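# Chapter 3
## From Demonstration to Policy: Recording, Alignment and Segmentation

The preceding chapter treated the robot as a body that receives commands. It described joint limits, the control loop and the means by which a planned path is turned into motor currents. The present chapter turns to the question of where the plan itself comes from when the task resists description in equations. Folding a garment is the standard case. A shirt has no fixed shape, its state cannot be written down in a few numbers, and two attempts at the same fold seldom pass through the same positions.

One established answer is to learn the motion from recorded demonstrations. A person performs the task with a pair of hand-held grippers whose jaws correspond to those of the robot, and software stores what the cameras saw together with the position and opening of each jaw. A policy is then trained to predict the next movement from the recent images. The quality of the result depends heavily on software that students tend to regard as mere plumbing: the recorder, the clock, the alignment step and the tool used to divide a long recording into usable parts.

Throughout this chapter the running case is the garment task of the Linevska course project. The recording software used in the project is called Fekonik, and its file layout is followed in all the exercises. Readers using other tools should have no difficulty in making the necessary changes.

### 3.1 The working area

A recording contains far more than the task. The garment and the jaws occupy a small part of what a head-level view takes in, and the remainder changes with every turn of the head. A perception model trained on such material must learn which parts of the view bear on the next movement and which do not. Floors that reflect ceiling lights, people passing in the distance and small objects left on the work surface all enter the data, and all of them may be mistaken by a model for useful signals.
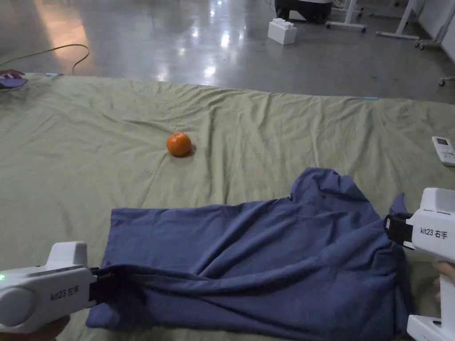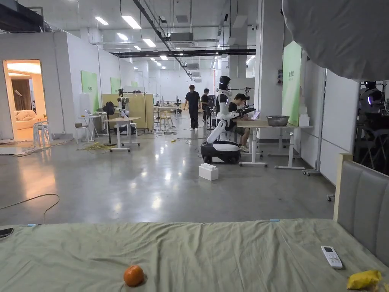
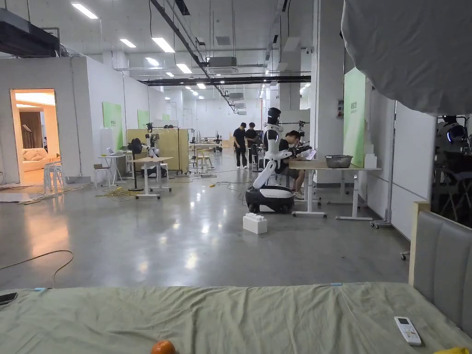

**Figure 3.1** Views from head level over the green sheet. The first shows a garment held between two hand-held grippers; the second and third show the sheet with the hall beyond it.

Istdale, January 29, 2021

The views in Figure 3.1 should be studied with the software in mind. In the first, the near edge of the garment is drawn tight between the jaws, while the cloth behind it is folded over on itself. The jaw positions alone therefore say little about the state of the cloth. A policy that received only those positions would have no means of telling this state from another in which the edge was held in the same way and the remainder lay flat. It is for this reason that images are kept at every step and are not reduced to a short list of measured points.

The mandarin and the remote control deserve attention as well. Neither plays any part in the fold. Each nevertheless has a clear outline and a strong contrast with the sheet, and a model trained on a small number of recordings may come to use such an object as a landmark. Section 3.5 describes a simple test for this fault, in which the suspect region is masked and the predictions are compared with those made from the full image.

The second and third views raise a different matter. The sheet fills only the lower part of each, and the hall takes up the rest, including a wheeled humanoid robot and several people. Material of this kind may be kept, cropped or removed. The choice should be made once, written down and applied to the whole set - a mixed policy on background is among the hardest faults to trace after training.

### 3.2 Clocks and alignment

Each device in the system keeps its own time. Left alone, the clocks drift apart, and an image may be paired with a jaw position that belongs to an earlier or later moment. In a slow reach the error may pass unnoticed. When a jaw closes on a fold of cloth, the same error can place the closing command before the jaw has arrived.

Fekonik writes one time stamp when a reading is made and another when it is stored. Only the former is used for alignment. The latter is retained so that delays in the recorder can be found and measured. Where no reading exists at the time of an image, a value is found by interpolation between its two neighbours. Interpolation suits positions, and with some care it suits rotations, but it must not be applied to contact signals, which change in a single step.

The alignment method used here is due to the Bíró toolkit, and is set out in full in Section 3.3. It estimates a constant offset for each device from a short movement made at the start of the recording, then checks that offset against a second movement made at the end. Recordings in which the two estimates disagree are set aside for inspection.

### 3.3 What the reader will need

The data set supplied with this chapter contains 632 recordings, of which 19 have faults introduced on purpose. The faulty recordings are not marked. Exercises 3.4 to 3.9 ask the reader to find them by means of the checks developed in the text, and the solutions should not be consulted before the alignment report has been completed.

A working knowledge of rotations and coordinate frames is assumed. Readers who are unsure of either should return to Chapter 2 before going further. The derivation of the offset estimate begins with the simplest arrangement, in which one camera and one gripper share a single unknown delay.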